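Incidencia 208 - Importación de fichas de prendas: las medidas se guardan con la coma cambiada
Producto: Stulluveo (catálogo e inventario textil)
Módulo: Importador CSV
Estado: Resuelta
Prioridad: Media
Abierta por: Blažena Kubíček
Asignada a: Rami Khasawneh

Descripción

Al importar fichas desde un CSV, las medidas con decimales pierden la coma. Un largo de entrepierna de 78,5 cm queda guardado como 785. Las medidas enteras entran bien. Los textos (tejido, color, observaciones) también entran bien.

Pasa en el almacén Terine con todos los ficheros que hemos subido desde la última actualización. En el almacén Wilen no pasa con los mismos ficheros.

Adjuntos: pantalón vaquero azul sobre paño verde
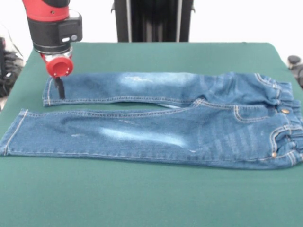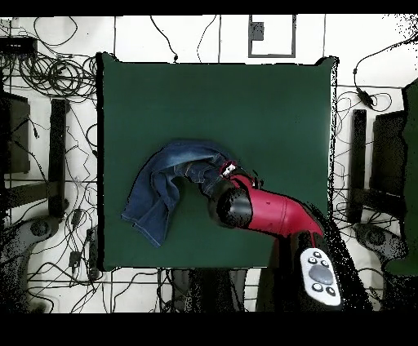
Pasos para reproducirlo

1. Entrar en el almacén Terine con un usuario con permiso de importación.
2. Catálogo > Importar > Fichas de prenda.
3. Elegir un CSV separado por punto y coma, codificación UTF-8.
4. Dejar el perfil de importación por defecto ("Yagi").
5. Pulsar Validar. No da errores.
6. Pulsar Importar y abrir cualquier ficha con medidas decimales.

Resultado esperado: 78,5
Resultado obtenido: 785

Línea de prueba del fichero:
ref;tipo;color;cintura;entrepierna;bajo
V-47;pantalón vaquero;azul;41;78,5;17,5

Lo que queda en la ficha:
cintura 41 / entrepierna 785 / bajo 175

Comentario de Rami Khasawneh
He importado la línea en el entorno de pruebas y me entra correcta. ¿Puedes decirme qué navegador usas y si abres el fichero con la hoja de cálculo antes de subirlo? A veces al guardar se cambia el separador y no se ve a simple vista.

Comentario de Blažena Kubíček
Firefox, pero he probado también con Chrome y el resultado es el mismo. El fichero lo exporta el programa de taller y no lo abro antes. Lo he mirado con el bloc de notas y las comas están. Adjunto el original comprimido para que no lo toque el correo.

Comentario de Rami Khasawneh
Recibido. El fichero está bien. Comprobaciones hechas hasta ahora:

- Codificación: UTF-8 sin BOM. Correcta.
- Separador de campos: punto y coma en todas las líneas.
- Espacios duros o caracteres raros en las columnas de medidas: no hay.
- Configuración regional del usuario: español (España).
- Configuración regional del almacén Wilen: español (España).
- Configuración regional del almacén Terine: vacía.

Lo último no debería ser posible, el campo es obligatorio en el formulario. Voy a mirar el registro de cambios del almacén.

Comentario de Rami Khasawneh
El campo se quedó vacío al migrar los almacenes creados antes de noviembre. Si está vacío, el importador usa el formato inglés, toma la coma como separador de miles y la quita. El validador usa la configuración del usuario y no la del almacén, por eso da el fichero por bueno.

Solución provisional: en Ajustes > Almacén > Región, elegir español (España) y guardar, aunque en pantalla ya aparezca seleccionado. Hay que cambiarlo a otro valor, guardar, y volver a ponerlo. Si solo se pulsa Guardar no se escribe nada.

Comentario de Blažena Kubíček
Hecho. La línea V-47 ahora entra como 78,5 y 17,5. Quedan las fichas que ya estaban mal. ¿Hay que borrarlas y volver a importar? En 13 de ellas hemos escrito observaciones a mano y no queremos perderlas.

Comentario de Rami Khasawneh
No las borres. Vuelve a importar el mismo CSV marcando "Actualizar existentes" y desmarcando "Sobrescribir campos vacíos". Como el fichero no trae columna de observaciones, esas no se tocan. Haz antes una copia desde Catálogo > Exportar todo.

Comentario de Blažena Kubíček
Reimportado. Observaciones intactas. Tres fichas siguen con el valor antiguo en bajo, las que tienen el candado puesto.

Comentario de Rami Khasawneh
Las fichas bloqueadas se saltan sin avisar. Quita el candado, repite la importación y vuelve a ponerlo. He abierto una petición aparte para que el resumen final muestre las líneas omitidas.

Comentario de Blažena Kubíček
Corregidas las 3. Por mi parte se puede cerrar.

Cierre
Fecha: domingo, 6 de julio de 2025
Causa: región del almacén vacía tras la migración.
Corrección: la región vacía pasa a tomar el valor de la cuenta. El validador y el importador leen ahora la misma configuración.
Pendiente: aviso de fichas bloqueadas en el resumen de importación.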